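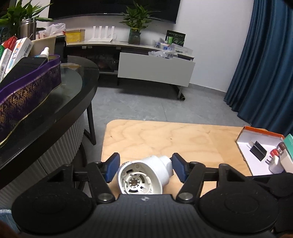

Figure 2. View from the hand-held gripper during collection in a furnished living room. The two blue pads stand open around a white plastic fixture on a wooden tabletop.

3.2 Collection of demonstrations in homes

Demonstrations were gathered with the Cornik hand-held gripper, which records the same view that the learning system later receives on the robot arm. Operators were asked to work in rooms as they found them. Furniture was not moved, and objects already lying on nearby surfaces were left in place, since earlier trials at Gronimholm had shown that policies trained only on cleared benches performed poorly once other items came into view.

The set described in this section comprises 184 demonstrations, recorded in September by two operators. Each demonstration consists of one grasp and one placement, and was limited to 30 seconds. Items were chosen for shapes that offer more than one possible grip. The fixture in Figure 2, for instance, has a wide round opening at one end and narrows towards the other, so that the operator must decide where along its length the pads should close. No instruction was given on this point. We wished to keep the natural spread of choices – including poor ones – in the training data.

Before each session the operator opened and closed the gripper fully, so that the distance between the pads could be recovered from the images. Demonstrations in which the gripper body hid the item throughout the approach were marked by hand and set aside. Partial hiding was accepted, as it also occurs when the system runs on the arm.

Labels were written by Éabha Tully and checked separately by Horácio Loureiro. Where the two disagreed on the moment of first contact, the earlier time was kept. The effect of this rule on the trained policy is examined in Section 5.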